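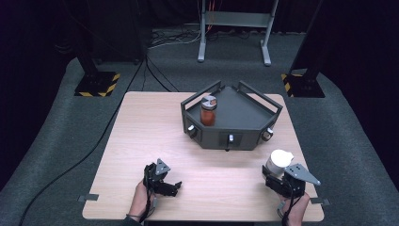 Esby Home Canning and Preserving Program
Progress report to the Pritby Fund, second reporting period

Summary

The program ran its full spring and early summer schedule. We had 217 people enrolled across the evening and Saturday classes, against a target of 152 in the grant agreement. Spending is within budget except for glass, which went over. The Cultdale site opened later than planned and is now running normally. One activity, the printed recipe booklet, is behind and we are asking for more time on it.

Background

The grant pays for free classes in safe home preserving for households in Esby and Cultdale. It covers instructor hours, produce, jars and lids, kitchen rental, and the lending shelf of canners and pressure gauges. It does not cover travel. The first report dealt with hiring and with setting up the Esby kitchen, so those are not repeated.

Classes

The Esby classes kept to the order we described in the proposal: jams and jellies first, then pickles, then tomatoes, then pressure canning for beans and stock. People may join at any point except pressure canning, where they must have done the tomato class. A few people complained about this rule. We kept it.

Welington Portela taught all of the pressure canning sessions and Janaína Bittencourt taught the fruit classes. Janaína rewrote the jam class after the first run. The old version tried to cover both added pectin and long-boil jam in one evening, and people were leaving with jars that had not been processed long enough. It is now two evenings. The second one starts with each person opening a jar from the week before and checking the set and the seal.

Pickles were the most popular class and had a waiting list throughout. We added an extra Saturday session, which filled as well.

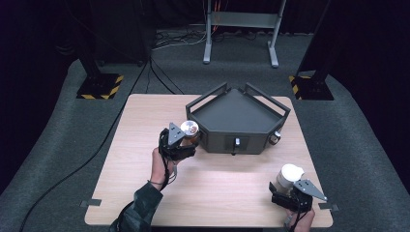

Iolanda Figueiredo
Program Coordinator, Esby Home Canning and Preserving Program
16 August 2019

Cultdale site

We planned to open in Cultdale in January. The kitchen there failed its first inspection on the hand sink and the floor drain, and the landlord took longer over the repairs than he had told us. Classes started once the second inspection was passed. To make up the time we ran them twice a week instead of once, and the full course has now been given there.

The stove in Cultdale is electric with a smooth top. The large enamel canners we bought for Esby have ridged bottoms and cannot be used on it. We bought 2 flat-bottomed canners from the equipment line and moved the enamel ones to the lending shelf. Anyone planning a third site should check the stove before ordering.

Attendance in Cultdale was weaker on evenings than on Saturdays. Several people told us the last bus leaves before class ends. We have moved the evening start earlier for the fall and will report on whether it helps.

Lending shelf

The lending shelf holds 24 items, mostly water bath canners, with racks, jar lifters and funnels packed inside them. Everything that went out this period has come back except for one rack, which the borrower has offered to replace. Pressure canners are lent only to people who have finished Welington's class, and the dial gauges are tested before each loan. One gauge read high and was thrown away.

Demand follows the garden. Almost nothing went out before June, and in July there was a wait for every canner we own. We would like to talk with you about whether a few more could be bought from the next payment.

Spending

Produce came in under budget. Altıntaş, the wholesale grocer in Cultdale, sold us cucumbers and plums at cost and gave us the bruised fruit free. Instructor hours were on budget. Kitchen rental was slightly under because of the late start in Cultdale.

Jars and lids went over by roughly a tenth. We had assumed people would bring their own jars after the first class, and most of them did not. Some brought old mayonnaise jars, and we do not allow those for processing. From September, each person gets jars for the first two classes and brings their own after that. Lids will still be supplied, new, for every batch.

Cleiton Amaral keeps the accounts and has sent the full statement separately, with receipts.

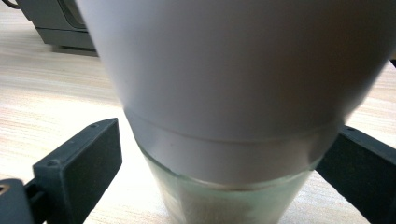 The savings on produce and rental cover the overrun, so we are not asking for any change to the total. We do ask for your agreement to move the unspent rental money to the jars and lids line. Cleiton's statement shows the amount.

Recipe booklet

The booklet was due at the end of this period. The recipes are chosen and the processing times have been checked, but the altitude table needs to be redone. The draft gave times for sea level only, and parts of Cultdale are high enough that the times have to be longer. Eduard Vondráček is correcting the table and will then read the whole text once more. We ask to move the due date to the end of November.

Next period

Fall classes open with apples and pears, then tomatoes again, then a short course on drying. Both sites will run the full schedule. Welington is training a second person to teach pressure canning, so that a class does not have to be canceled when he is away, as happened once in May.

The next report will include the results of the follow-up calls to spring participants. The calls begin in October and ask whether people have canned at home since the class, what they made, and whether any jars failed to seal.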